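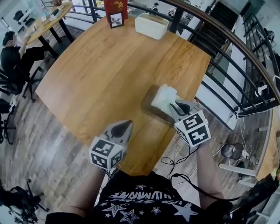 *Upstairs room, Clegg building. Wooden table, see section B.*

**Walk-through checklist, Clegg building, all floors**
15 Apr 2023. Replaces the September sheet, which was mostly initials.

Marks: OK / NO / ? (a question mark means I was told it was fine and couldn't confirm it)

I've kept the Verketti form in its own order, odd as that order is. Comments are mine. The September copy has OK on every line, including the line for the elevator. The building does not have an elevator.

### A. Ways out

- [OK] **Front doors open fully and latch.** They do. The left one sticks a little at the bottom.
- [NO] **Back door opens from inside without a key.** It opens if you know to lift the handle first. Someone in a hurry won't know. The sticker telling people to lift is on the outside. Verketti says the door was "adjusted" over the winter. I'd like to see the work order.
- [NO] **Stairs clear top to bottom.** Folded chairs on the lower landing again. I was told they were only there for the day, and there is a dust line along the wall behind them.
- [?] **Exit signs lit.** Lit, yes. Whether they stay lit when the power goes is a different question, and the form doesn't ask it. I pressed the test button on the one by the restrooms and it stayed on for as long as I held the button. The others are too high to reach from the floor and the stepladder failed its own line (see F).
- [OK] **Outside path from back door clear.** Clear on the day. The dumpster tends to drift into it after pickup.

### B. Furniture and floors

- [OK] **Tables stable, no splinters, no loose legs.** Pushed each one from the corner and from the long side. The wooden table upstairs is fine and doesn't rock. The folding ones downstairs are another matter: the lock on the one nearest the kitchen hatch closes with a click that means nothing, because the leg folds anyway. I've turned it to the wall and taped a note on it. Notes get taken off here, so please check before setting up.
- [?] **Shelving fixed to wall.** The Hirnach units have brackets. I can see screws in the brackets. I can't see what the screws go into. The supplier's label says each unit holds 800 pounds "when correctly anchored," and those last three words are carrying most of the weight. Until someone opens one up, heavy boxes go on the bottom shelf only.
- [NO] **Floor coverings flat.** Hall runner curls at the kitchen end. It was taped down, and now the tape curls too. Take it up. The floor under it is perfectly good.
- [OK] **Chairs.** Sat in a fair sample. No complaints beyond comfort.

### C. Fire equipment

- [?] **Extinguishers serviced within the year.** Tags are all current and all in the same handwriting, down to the same pen. Tudis says that's how they do it, one technician and one visit. Possible. I've asked for the visit report anyway. A tag proves that somebody had a tag.
- [OK] **Extinguishers on hooks, pins in, gauges in the green.** Checked each one by eye and by lifting it.
- [NO] **Kitchen fire blanket reachable.** It hangs behind the stove. To get it you'd reach across the thing that's on fire. Move it next to the door. This was noted the year before last as well, on a sheet I found in the drawer.
- [?] **Smoke alarms tested.** The downstairs alarm sounded. The upstairs one chirped once and went quiet, and I don't accept a chirp. New battery first, new alarm if that doesn't do it.

### D. Electrical

- [NO] **No power strips plugged into power strips.** Found in the office, under the desk, behind the box that's kept there. Unplugged. It'll be back within the week unless the second outlet gets fixed, so fix the outlet.
- [NO] **Portable heaters.** The office heater is marked 1,150 watts and was running off the strip mentioned above. It does shut off when tipped, I tried it. It goes straight into the wall or it goes home.
- [OK] **Panel accessible and labeled.** Accessible. The labels are in pencil, and one reads "other." I've marked it OK because the form only asks if there are labels.
- [OK] **Cords in good shape.** No cracks or tape on anything I could pull out and look at.

### E. Kitchen and restrooms

- [OK] **Hot water not scalding at hand sinks.** Comfortable after a long run. Lukewarm before that.
- [?] **Gas shutoff marked.** There's a red tag on a valve. I followed the pipe as far as the cabinet and lost it there. Verketti to confirm in writing that it's the right valve.
- [OK] **First aid kit stocked.** Plenty of bandages. The burn gel is out of date, so call it a weak OK.
- [NO] **Cleaning products locked away.** There's a lock. The key lives in it.

### F. Ladders and storage

- [NO] **Stepladder.** One rubber foot missing, spreader bent. I've put it by the dumpster. If it reappears in the closet, please don't tell me it was repaired.
- [OK] **Nothing stored near the water heater.** Clear, for once.

### Needs doing before the next rental

1. Back door handle, with the receipt this time.
2. Upstairs smoke alarm.
3. Fire blanket moved.
4. Landing cleared, and a place found for those chairs so they don't wander back.

Verketti has answered that 3 of the lines above are "tenant responsibility" without saying which. I've written back to ask. The form is also due for a rewrite: it gives a whole line to an elevator and none to the emergency lights, and anyone could fill it in from the parking lot.

**Still owed to me:** Tudis visit report, gas valve confirmation, photo of whatever is behind the Hirnach brackets.

Leave this copy on the clipboard. Add comments under the line they belong to, with the date, and please don't mark anything OK on somebody else's word.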